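Evbridge changes sorting rules for drink containers

Evbridge council will bring in new sorting rules for drink containers in April, following a review of the town's return depot on Laur Street. Households will be asked to keep aluminium cans separate from plastic and glass before they reach the depot. Mixed bags will still be accepted, but they will be processed at a second counter with longer waiting times.

The depot is run under contract by Clusa, which took over the site from the previous operator last year. According to the review, the depot receives 700 bags on a typical weekend. In the sample period, 202 of those bags held more than one material and had to be emptied and sorted by hand.

Hand sorting takes about 4 minutes per bag. Single-material bags go directly onto the counting belt and are cleared as fast as the belt can be loaded. The review attributes most of the queueing on the depot's access road to the difference between the two.

Under the new arrangement the main counter will take single-material loads only. Containers may be brought in bags, boxes, tubs or baskets of any type, provided they can be tipped out by one person. Cans should be empty and uncrushed, with the barcode intact. Crushed cans cannot be read by the belt scanner and are paid by weight, at a lower rate. 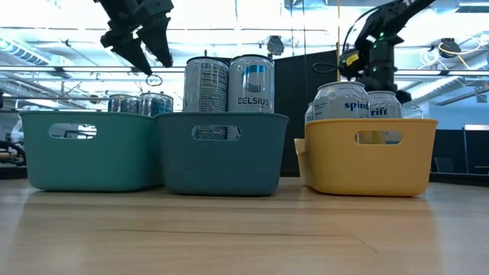
Silver drink cans in plastic baskets. Cans will be kept separate from plastic and glass under the new rules.

Elīna Luik, the council's waste services manager, said the refund paid on each container would not change.

"The rate is set outside the council and we have no say in it," she said. "What we can change is the order in which material comes through the door. If the cans arrive as cans, the belt can run at its rated speed."

Labels do not need to be removed. Lids should be taken off plastic bottles and placed in the bin at the entrance. Wine and spirit bottles remain outside the scheme and should go in the household recycling bin.

The council has also approved a replacement scanner from Mendum for the main counter. The present unit rejects a share of tall, narrow cans, which then have to be fed through a second time. Installation will require the main counter to close for part of one morning, and signs will be posted at the gate beforehand.

Apartment blocks with 19 or more units can apply for a shared collection cage. Application forms are available at the depot office and at the council's front desk.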